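Verkville to Trisdale ferry returns with later last sailing

Tuesday, August 7, 2018

The passenger ferry between Verkville and Trisdale will start running again next month after being out of the water since June, the harbour authority has confirmed.

The 58-minute crossing had been suspended while the landing stage at Trisdale was rebuilt. Travellers without a car have been using the replacement coach through Masivthorpe, a trip that takes more than 2 hours and does not run on public holidays.

Under the new timetable the first boat will leave Verkville at 7:15 a.m. and the last return sailing will be at 9:40 p.m., giving day trippers time for dinner on the Trisdale side. The old last boat left at 6 p.m., which hotel owners in Verkville had complained about for years.

The ferry carries 303 passengers and has room for bicycles on the lower deck. Bikes travel free outside the morning peak. Dogs are allowed on the open deck if they are on a leash.

The lookout trail above Trisdale harbour is also open again from end to end. It climbs through the old terraces to the Koyama lighthouse, 883 steps in all, and walkers should carry their own water as the tap at the halfway shelter is still shut off.

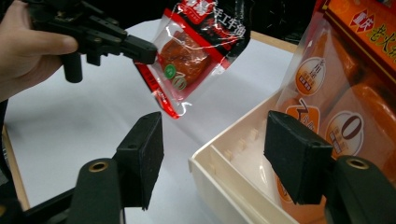
Tickets can be bought at the Verkville terminal or on board, though the crew takes cards only. Return fares stay at last year's price until the end of the season. The coach through Masivthorpe will keep running for one week after the ferry starts, and unused coach tickets will be accepted on the boat during that time.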